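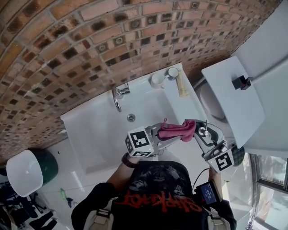 Photo: Drudley Astronomy Club

Minutes, October general meeting, 3 October 2018

I'm doing the minutes again, so apologies in advance for the rambling. We got going ten minutes late while the projector warmed up.

September minutes were accepted, with one fix: I'd written that Vesta was a comet. It's an asteroid, I do know that, it was late!

Main business was the meteorite night. The Kaltby branch has offered to lend us its stones, 60 pieces in all, mostly ordinary chondrites plus a few irons and a lovely slice of pallasite with the olive-green crystals showing right through it. They'd like the irons kept dry and handled with gloves, so I'm buying a box of cotton ones. We argued for ages over whether kids should be allowed to hold anything. In the end we said yes to the two biggest irons, at the front table, with a grown-up standing by. Everything else stays under the lids.

Then the talk, which was my favourite bit. Our speaker went through how you sort out where a meteorite came from by matching its colour in reflected light against asteroids up in the belt, and why that gets murky once space weathering has darkened and reddened a surface over millions of years. Lots of questions, mostly about water locked up in clay minerals, and I lost track of who asked what because I was asking half of them myself.

Observing report: more than 85 members and visitors came out to the Pultent paddock last month, easily our best crowd this year. Cloud rolled in before Uranus was up, but we had a good long look at Saturn first. The 8 inch Dobsonian needs its mirror collimated and I've put my hand up to have a go. Wish me luck.

Money: raffle takings are going towards a new dew heater. Subs stay at the same price. If you haven't paid yours, the tin lives next to the urn.

Other bits. The Sales library wants a poster for its space display, A3, by the end of the month. The red torches keep wandering off home in people's pockets, so please check the glovebox. Someone left a green thermos behind and I have it.

Actions: gloves, mirror and poster draft, all me. Loan form to Kaltby still needs signing.

Closed at 10 pm, then out to the car park for a squiz at Mars.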